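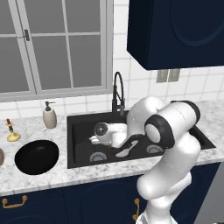

Washing up by hand, and why I've come round to it

2023-07-10

When we moved to Hindton in December the kitchen had no dishwasher and no gap to put one in. I sulked for a fortnight. Seven months on I am a complete convert, and I have opinions!

The first thing is the order. My grandmother did glasses, then cutlery, then plates, then anything greasy, and I always thought she was being fussy. She was right. The water stays clean for ages, and you only need to change it once, just before the roasting tin (which has been soaking all this time anyway, if you remembered).

The second is the brush. I went through a whole pile of sponges before I-hsuan Pan lent me a stiff wooden brush from Pevitz, the hardware shop on Bellamy Road, and I bought my own the next morning. It gets into the corners of a lasagne dish like nothing else, and it dries out overnight – no more of that awful sponge smell.

Then there's the draining. I used to stack everything in one great wobbling heap and go to bed. Now I put a folded tea towel down for the pans and keep the rack for plates and mugs, and it all dries so much faster. Linen towels, by the way. The fluffy ones just push the water about.

But what I love most is the time itself. After supper I put the radio on, roll up my sleeves and get on with it, and by the end I've usually worked out whatever was bothering me that day. I got through a 40-part serial this spring, all of it up to my elbows in suds.

Next job is the burnt jam pan. I've been told to simmer it with bicarb and leave it overnight, so that's on the hob this evening. If you know a better way, the comments are open – my poor pan would be very grateful.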